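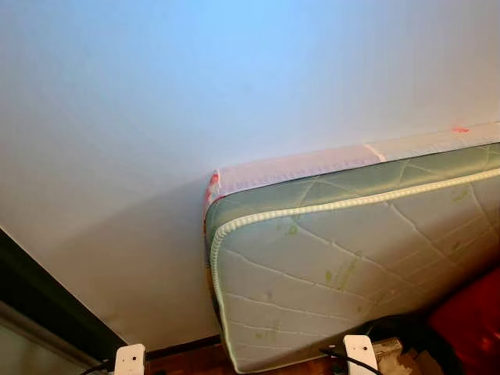
The fault that cost me most of last month was a gripper that let go when it shouldn't. I work on a two-finger setup for household jobs, mostly bedding and soft goods, and the job was meant to be an easy one: get hold of the mattress by its edge and keep hold while the arm moves. The mattress is the quilted kind with rope-like piping around the edge, and it leans against a plain white wall. I had picked the piping as the thing to grip, as it stands up from the fabric and gives the fingers something to close on. That choice turned out to be part of the problem.

The first drop was in the morning, on a slow pull. The fingers closed, the force reading came up, the arm started back, and the right finger opened. The left one stayed where it was. The mattress went back against the wall with a thump and the arm kept going through the rest of its move as if it still had a load. I hit the stop. Nothing was damaged, but I had been standing closer than I should have been.

I wrote it off as a bad grasp and ran it again. It held. I ran it again and it held. I did 20 pulls that day and it let go on 2 of them, and both times it was the right finger only.

My first guess was the piping. It's round and a bit lumpy, and I thought the finger was riding over a bump and the controller was reading the sudden change as contact lost. I changed the filter on the force signal and lost a day to that. The drops kept coming.

My second guess was the supply. We run the grippers off a small Prindis unit that has been on the bench for years, and I don't love it. I logged the voltage for an afternoon and it was flat through a drop. So the supply was fine and I owe it an apology.

Maham Cheema found it. She asked me what the arm was doing with its wrist at the moment the finger opened, and I didn't know, so we went back through the logs. Every drop came when the wrist had turned past a certain point to the right. She put the arm there by hand with the motors off, wiggled the cable to the right finger, and the reading went to zero and came back.

The connector had a pin that wasn't seated. With the wrist straight it made contact. With the wrist turned, the cable pulled on it and it went open. The finger board lost its signal and did what it was set up to do on a lost signal, and it opened.

That last bit bothers me more than the pin. Opening on lost signal is the default on the Plusell boards we use, and there's a good argument for it if a hand might be between the fingers. With a heavy floppy thing leaning toward you, it's the wrong default. I had read the page in the manual where it says this. I just hadn't thought about it with a mattress.

What we changed:

The connector is replaced, and the cable now has a clip above it so the pull goes on the clip. The loop is 16 mm longer than before.

On lost signal the fingers now hold their last position, and a person has to release them with the switch on the bench.

If one finger drops out, the whole arm stops. Before, it only logged a warning and carried on.

I also put tape on the floor to mark where to stand during a pull. Maham moved it back another 10 inches.

It has held on every pull since, including with the wrist turned all the way over. I still want to try gripping the side band in place of the piping, and I need to check the left cable, which is the same age and was crimped by the same person (me).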